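Home | About Us | Planning Guides | Bench Days | Contact

About Flendum

4 minute read

We help small teams buy their first robot arm, and we love doing it. Flendum is a planning and budgeting shop for schools, small labs, repair businesses and anybody else who has looked at a quote for an arm and wondered what on earth the other lines were for. We don't sell arms. We don't take a cut from the people who do. We sit down with you, work out what you want the thing to pick up, and build a budget around that.

The company started at a kitchen table, with Lenuța Munteanu and a spreadsheet. Lenuța was running purchasing for a technical school at the time, and she had just been handed an approved budget for "one robot." That was the whole line! No gripper, no mounting, no sensor, no spare cables, no hours for the teacher who would have to learn it over the summer. She spent the next few months filling in what was missing, and when the neighboring schools heard about the spreadsheet they all wanted a copy. Radwa El-Sayed wanted one too, except she sent hers back with corrections (a lot of corrections) and the two of them have been working together ever since.

Radwa came from the bench side. She had set up arms for years and had strong feelings about tables. She still does. If you book a planning call with us, the table will come up in the first ten minutes: how heavy it is, whether it rocks, how deep it is compared with the reach of the arm, and what's behind it. People laugh, and then they go and push on their table and write back to us.

What we do, mostly, is a planning package called Pondance. It begins with a list of your tasks in plain words, such as "pick up a ball and put it on a stand," and ends with a budget you can hand to whoever signs things. In between there's a good deal of back and forth. We ask what the objects are, how big they are, who will be standing nearby, and how many hours a week the arm will really get used. A school that runs it two afternoons a week needs a very different plan from a shop that wants it going all morning, and we would much rather find that out before the order goes in.

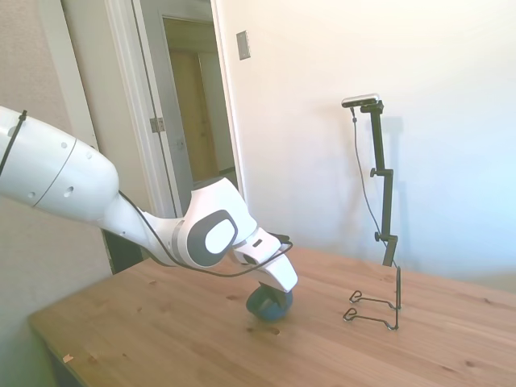 The small lines are where we get excited. A budget for a first setup tends to have the arm in large type at the top and then a gap. Our version has places for the gripper and its spare fingers, the sensor and whatever holds the sensor up, power, cable ties, test objects, a second set of test objects, and the time it takes to get everything talking. We ask people to put $600 aside for mounting and cabling and another $150 for things to pick up and put down. Balls, blocks, racks, cups. They're cheap, they go missing, and you'll want more of them by the second week.

We also keep a free price notebook called Lombardi. It has 2,066 entries in it now, all gathered from quotes that clients agreed to share with the names taken off. You can look up what other people paid for a stand or a service visit, and you can see how long they waited for it. Radwa tidies it up every October. Nearly 1,000 of the entries are for parts and accessories, and those are the pages that get read the most, which pleases her no end.

Then there's Medaretti, our workshop room, where clients can come and try a task before they commit to any equipment. Bring your own objects, please! We have plenty, but yours are the ones that matter. A bench day starts at 9:30 and we stop when people get hungry or when the question has been answered. Some clients leave with a bigger plan than they came with and quite a few leave with a smaller one. One group decided a better shelf would do the job, and we helped them price the shelf.

We're still a small company and we'd like to stay a size where Lenuța or Radwa reads every plan before it goes out. That means there is sometimes a wait in spring, when school budgets are due. If you have a deadline, put it in the subject line of your email and we'll tell you straight away whether we can make it.

First calls are free and last half an hour. Have your task list handy, even if it's three words on the back of an envelope, and measure your table.

We use cookies to remember your settings and see which guides get read. Accept | Manage preferences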